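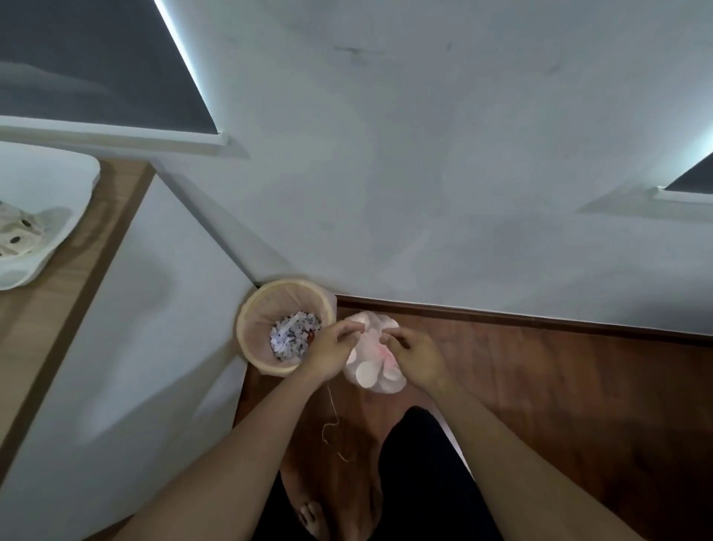
Kedovum Home Systems – Installation and Field Service

Storker Floor Unit, Set-up Guide
Section 4: Waste Station
Revised Jun 8, 2022

4.1 Scope
This section covers the first set-up of the waste station and the checks made at each service visit. The station consists of one round wastebasket, its liner, and the floor area in front of it. Docking and charging are covered in Section 2.

The unit collects closed bags from the floor beside the basket. It does not tie bags. Bags are gathered and closed by hand at the basket, as in the picture at the head of this section, and then set down for pickup.

4.2 Before you start
Put the unit in Hold and wait for the status light to turn solid amber. Clear the floor in front of the basket of cords, rugs and shoes. Have the service tablet signed in under the site name.

CAUTION: Do not reach into the pickup area while the unit is in Run. The arm does not stop for a hand already between the fingers.

4.3 Placing the basket
1. Stand the basket on the floor against a wall. A corner next to a cabinet or desk is acceptable if the other side is open.
2. Fit the liner and fold its edge over the rim all the way around. Some bunching at the rim is acceptable.
3. Press the liner down so that it lies against the inside wall of the basket.
4. On the tablet, open Stations, choose Waste, and tap Teach Position.
5. Step back out of the pickup area. Release Hold when prompted.
6. Wait for the unit to finish its pass and return to the dock. The tablet shows Position Saved.

Note: If the basket is later moved, repeat steps 4 through 6. Changing the liner does not require a new position.

4.4 Closing and setting down a bag
1. Gather the top of the bag above the contents.
2. Tie it, leaving enough plastic above the knot for the fingers to hold.
3. Check for string, ribbon or thread hanging from the bag or from your hands. Remove it before setting the bag down.
4. Set the bag on the floor on the open side of the basket, knot up. It should not lean on the rim.

Note: Thin, see-through bags are harder for the depth sensor to read than solid ones. Where these are in use, set Bag Type to Clear and raise the sensor gain to 78.

CAUTION: Loose string can wind into the wheel hubs. If this happens, put the unit in Hold and follow 4.6.

4.5 Shredded paper
Shredded paper may be left in the basket. Keep it below the rim. Small hard objects mixed in with the strips are not detected, so pick them out before bagging the contents. Strips on the floor are logged as debris and the unit will refuse pickup until they are cleared.

4.6 Clearing string from a wheel hub
1. Put the unit in Hold, then switch it off at the rear panel.
2. Tip the unit back onto its service stand – do not lay it on its side.
3. Remove the 2 screws from the hub cover.
4. Cut the string with blunt-tipped scissors and draw out the pieces. Do not pull against the axle.
5. Turn the wheel by hand. It should turn freely in both directions.
6. Refit the cover and restart the unit.

Replacement hub covers are stocked under the Manninen part list. Fitow covers fit the older hubs only.

4.7 Test
Run Pickup Test from the Waste menu with a tied bag in place. The unit must complete 4 pickups in a row. Record the result on the site sheet. Send failed tests with the log file attached to Mieke Coppens, Field Service. Questions on sensor gain go to Đức Ông.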